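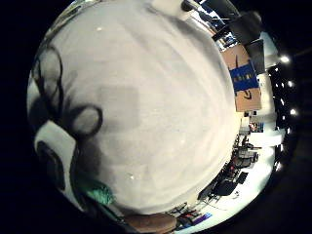

Wrist camera on handheld gripper drifts out of focus after cleaning – what am I doing wrong?

Asked by Prakash D'Souza
Tags: gripper, fisheye, lens care, calibration

Hi all. We have one handheld gripper with a fisheye camera on top, Zemano body, Jallimix lens (the screw-in sort with a lock ring). It gets used most of the day at Skomama for recording pick and place stuff which then goes to the arm in the cell.

Problem. Every time I clean the lens the calibration goes off. Not by much but the arm then closes short of the part. I wipe, put it back in the cradle, run the board check, and the error is up again. Last month it was fine for 453 recordings and then I cleaned it and had to redo the lot from scratch.

What I do now:
power off
blow the dust off
wipe with a cloth and a bit of screen cleaner, in circles
tighten the lock ring by hand as it always feels a bit loose
power on, board check

Exposure is fixed at 800 if that matters. Board is printed on paper and taped to the wall, has been there since April. Is it the cleaner? Should I be recalibrating after every wipe? That takes me most of a morning and I can't keep doing it.

Edit: no, the gripper has not been dropped. Not by me anyway.

Answer 1 – Guilan Zou – accepted

It's the lock ring. You're turning the lens when you wipe in circles, and then you tighten it in the new place. A tiny bit of turn moves the lens in or out on the thread and also shifts the centre a little, and on a fisheye that is plenty to upset the check. The ring feels loose because it IS loose.

Fix it once, properly:

1. Take the gripper out of the cradle and clamp the body, soft jaws. Don't hold it in your hand for this.
2. Back the lock ring off a half turn. Clean the old threadlock out of the thread if there's any, a wooden toothpick will do.
3. Live view on, point it at something with fine detail at the distance you work at. Not across the room. Turn the lens till it is sharp in the middle, then look at the edges, then go back to the middle.
4. Hold the barrel still and nip up the ring. Check the picture again becuase it nearly always moves a hair.
5. Paint mark across ring, barrel and body. One thin line. If that line is ever broken you know straight away and needn't bother with the board.
6. One small dot of low strength threadlock on the ring. Not the strong one, you'll want to get it off again some day.
7. Leave overnight, then do the full calibration.

After that, wipe from the middle outwards, light strokes, no circles, and leave the ring alone. Board check after cleaning yes, full calibration only if the check fails or the line has moved. We do ours at 8 in the morning before anyone records, takes a couple of minutes.

Also your board. Paper taped to a wall since April will have gone wavy. Stick a fresh one to glass or a flat bit of ali sheet. Might be half your error right there.

And turn your arm out of the way when you clean, I've seen people lean on the finger linkage with their elbow and then blame the camera.

Comments
Prakash D'Souza: line of paint is genius, thank you. There was no threadlock in there at all, clean as a whistle
Guilan Zou: they ship like that sometimes. check your spare
Prakash D'Souza: spare is the same!! doing both tonight
Kornél Hegedűs: does nail varnish work for the mark
Guilan Zou: yes fine

Answer 2 – Uyên Kim

Agree with the above mostly. Two things to add.

Screen cleaner – some of them leave a film and some have stuff in that isn't kind to coatings. Lens fluid or plain isopropyl on the tissue, never straight on the glass, it runs down into the thread.

Second, look at the mount screws under the camera as well, not just the ring. Ours (Sheikh bracket, different lens) had two of the four backed out and the whole camera could rock. Same symptom as yours, arm closing short, fine again for a while, then short again. I'd spent a week on the lens. Push the camera sideways with a finger while live view is on and if the picture shifts and dosn't come back it's the bracket.

Would not touch the 800 exposure unless your recordings are blurry. Seperate problem.

Answer 3 – Nhàn Cao

had this on frame 333 onwards of one recording, turned out it was the cable pulling on the camera. try a cable tie

Comments
Uyên Kim: worth a look but wouldn't explain it only happening after a wipe
Nhàn Cao: unplugs it to wipe, plugs back in, cable sits different
Uyên Kim: ok fair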